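Grurkard long table, white - review after one summer of use

We bought the Grurkard in July to replace two folding tables that never lined up. It is sold as a general work table, and the maker, Skiltatau, lists it for craft rooms, workshops and kitchens. Ours gets used for whatever needs a long flat surface that week. Over the summer that was mostly fruit.

Delivery and assembly

The table comes in two boxes. The top is in one and the legs, rails and hardware are in the other. Ours arrived on the same day, but the second box had been opened and taped shut again, and one of the bags of bolts had come loose inside it. Everything was there. The instructions are drawings only. Step 4 shows the rail upside down, so check the holes before tightening anything.

Two people put it together in an evening. One person could do the legs but should not try to flip the table alone. The top is heavy and has no good place to grip it underneath.

Size

Measure the room first, and the doorway too. The length is the reason to buy this table and also the main problem with it. We had to take a door off its hinges. Once it is in, there is enough room to have peaches at one end and paperwork at the other, which we could not do before.

The surface

White was the only color in stock. I would have picked gray. Having used it, I can see the case for white if you work with produce. A peach with a good blush shows up clearly against it, and a soft spot or a bruise is easier to find than it was on our old brown tables. Aoi Nomura does most of the sorting and she noticed this before I did. With dark nectarines the difference is smaller, though you can still tell a deep red one from one that is going brown.

Cleaning is simple. Peach juice wipes off with a damp cloth if you get to it the same day. Juice left over a weekend needed dish soap and some rubbing, and one ring from the bottom of a jar took two tries. Ballpoint ink has not come out completely. It has faded to a gray line near the left corner and we have stopped working on it.

There are scratches. Most are hairlines from dragging crates, and they only show when you look along the top from one end. Use a mat if that will bother you.

Stability

It does not rock on our floor, which is fairly level. The feet adjust, but only with a wrench, and the nuts are hard to reach once the table is against a wall. If you lean on the middle of the long side you can feel a little give. Kanako Tamura rolled pastry on it for an afternoon and said it was fine at the ends and a bit springy in the center - she moved to the end after the first batch.

The edges are square with a very slight rounding. Round fruit will roll off if you set it down carelessly. A raised lip would help, and the Urnitz has one, but the Urnitz is shorter and you cannot wipe crumbs straight off it into a bin.

Parts and service

One foot cracked in the third week. I wrote to Skiltatau and got a replacement set of four by mail, no charge. The reply took eight days, and they asked for a photo of the label, so do not peel the label off.

Would I buy it again

Yes, for this room. For a smaller one I would get the Urnitz and put up with the lip.

Good: length, easy to wipe down, replacement parts
Less good: weight, give in the middle, adjusting the feet, ink stains
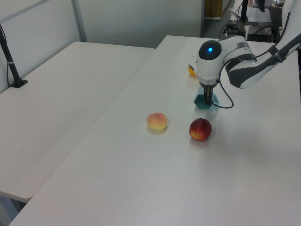
Page last changed: Monday, September 30, 2019

A peach and a nectarine on the white top. The section on parts was added after the new feet came, and the rest of the review is as first posted.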